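From: Rozália Hubáček
To: Sterlow Road residents list
Subject: Re: Front doors, fitting quotes and the draught question

Kvido Kadlec wrote:

> Morning all,
>
> We have had two quotes for the front door and back door together and they
> are a long way apart. Kollár came out on Monday and want to take the
> whole frame out. The other firm, Cener, say the frame is sound and they
> can hang a new door in it. Has anyone on the even side had theirs done?
> I would also like to know if the threshold has to be raised, as my mother
> uses a walking frame and the step is bad enough already.
>
> The draught is mostly at the bottom corner on the hinge side. I have had
> a rolled towel there since the clocks went back.
>
> Kvido

Kvido,

We had ours done in May, front door only, and we went with taking the frame out. I will tell you what we found and you can set it against what your two firms have said.

The houses on the even side have the original timber frames, set into the brickwork before the plaster went on. Ours looked sound from the front. The fitter pushed a bradawl into the foot of each side and on the hinge side it went in up to the handle. The paint was holding it together. Your draught is in the same corner, so I would ask Cener if they tested the bottom of the frame or only looked at it. It takes a minute and you can do it yourself with a thin screwdriver. Try it low down, just above the sill, and then again at knee height so you have something to compare.

If the timber is hard all the way down, a new door in the old frame is a fair choice and a good deal less mess. The couple at number 12 did that and they are happy with it. They had to have the door planed twice, as the opening is out of square, and there is a wider gap at the top than I would like, but it closes properly and they have no draught.
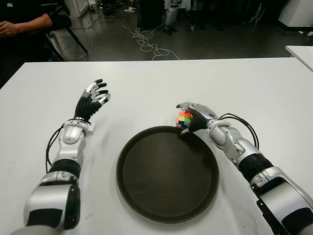 On the threshold, there is a choice and you need to say which one you want before they measure. The standard one on most of these doors stands well up from the floor and sheds water better. The low one is meant for wheelchairs and walking frames. Kollár will fit either but they quoted us for the standard one without asking, and I only noticed when I read the second page. Ask for the low threshold in writing. Ask as well what they will do about rain, because your door faces west like ours and there is no porch. We have a strip along the bottom of the door that throws the water forward, and a narrow drain set in front of the step. The drain was extra.

The step outside is a separate matter. The door firms will not touch it. If your mother finds it hard, a half step with a rail beside it would help more than anything done to the threshold, and the council's occupational therapy people will come and look at it if you ring them. There was a wait when my aunt did this.

Some other things I would check on both quotes:

Who makes good the plaster inside. Ours lost a strip the width of my hand on both sides and the quote said "making good by others", meaning us.

Whether the old door is taken away. Ours was left leaning on the bins until I rang.

Which lock is included, and how many keys. We got 2 keys and paid for more.

How long the guarantee runs, and if it covers the fitting as well as the door. Ours is 10 years on the door itself. The fitting had a much shorter one and it was on a different sheet.

The deposit. We were asked for 40 per cent. I asked to pay less up front and they agreed straight away, so it is worth asking.

On the door itself, we chose a composite one with a small glazed panel. It is heavier than the old one and it took me a week or so to get used to lifting the handle before turning the key. If your mother's hands are weak, have her try one in the showroom first. The Kollár showroom has several you can open and shut, and there is one with a Grillell handle that is longer and easier to lift. I did not choose it because of the look, and I now wish I had.

As for the back door, I would leave it out for the time being if money is tight. The back ones were nearly all replaced by previous owners and yours may only need new seals. Rubber seals come in different shapes, so pull out a short piece and take it with you to the shop. Shut a piece of paper in the door at several points and tug. Where it slides out easily the seal is flat, or the hinges want adjusting.

For now, a brush strip screwed to the bottom of the front door will do better than the towel — and it won't trip anyone. It will not do much for the corner if the frame has gone, but it will get you through the cold weather while you decide.

You are welcome to come and look at ours. Any evening after six is fine. Bring your mother if she would like to try the threshold, although ours is the standard height, so she can at least tell you how she finds that one.

Rozália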